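Search this site Go

Slide 4, the memory job

OK so this is my favorite part of the club year. Rosalind picked the task in June: get the arm to seat one memory stick in an old office machine. Sounds easy! (Pause, let them laugh.)
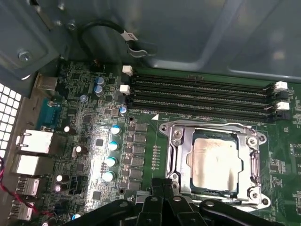 Wrist view, all four memory slots still empty.

Orest wrote the approach moves and I did the grip – 47 tries before I liked it. Mention the latches, people always ask. Then hand over to Masanobu for the demo, 3 minutes max.

Last updated Sun 28 July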